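Search this site Go
Enter a word

Category: Food Facts > Is It Really True?

Did the croissant really come from a battle?

You may have heard this one. Long ago an army was digging tunnels under a city at night. The bakers were up early making bread, heard the digging and raised the alarm. The city was saved, and the bakers made a roll shaped like the moon on the enemy's flag.

It's a great story. Should you believe it?

Start with a simple question: who wrote it down? If bakers had saved a whole city, you would expect somebody to mention it at the time. Historians have looked, and the baker story only turns up much later. Some people say it happened in Vienna, some say Budapest. When a story can't decide which city it happened in, be careful with it.

Curved rolls are also older than the battle. Bakers in Austria were making one called a kipferl for hundreds of years, and it was more like bread than the flaky kind. The flaky kind came later, in France. "Croissant" is the French word for crescent, the shape of a thin moon.

So how do you get all those layers? You fold butter inside dough, roll it flat, and fold it again. Every fold makes more layers. Some packets and posters boast of huge numbers. We saw a poster that said 621 layers. Try it with paper before you trust a number like that. Fold a sheet into three, then into three again, and you have nine layers. Once more makes 27. Bakers usually stop there, because thinner butter just soaks into the dough.

Then the dough is cut into triangles, and each triangle is rolled up from the wide end. That makes the ridges, fat in the middle and small at the tips. Bend the tips round and you have your moon. 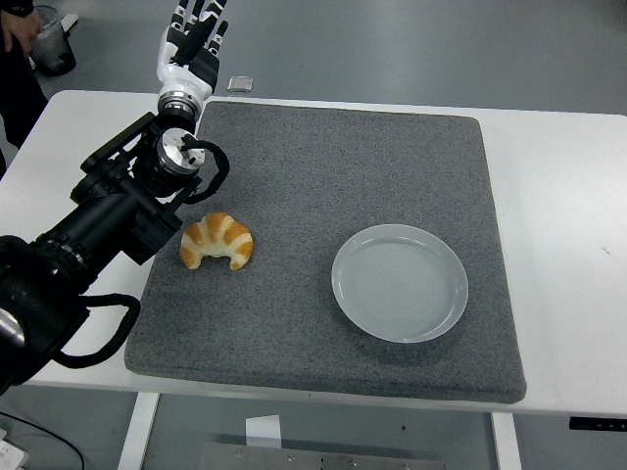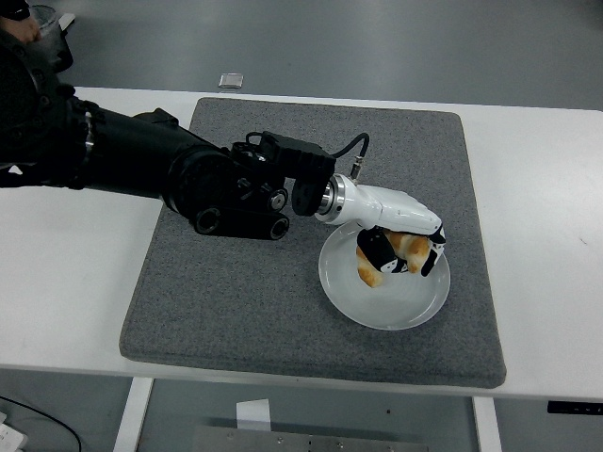 Does a croissant have to be curved? People will tell you that in France a straight one is made with butter and a curved one with something cheaper, such as margarine. Many French bakers do follow that habit. It isn't a law, though, and outside France it tells you very little. Read the label if there is one, or ask at the counter.

And is "baked fresh today" always true? It may be true and still leave something out. Plenty of shops bake croissants from frozen dough made somewhere else. They are fresh from the oven, but the folding could have been done weeks ago.

Something to try: look up the baker story in two different books. Write down the city, the year and the name of the baker in each one. Do they match? If there's no baker's name at all, write that down too.

Tags: bread, breakfast, old stories, France, Austria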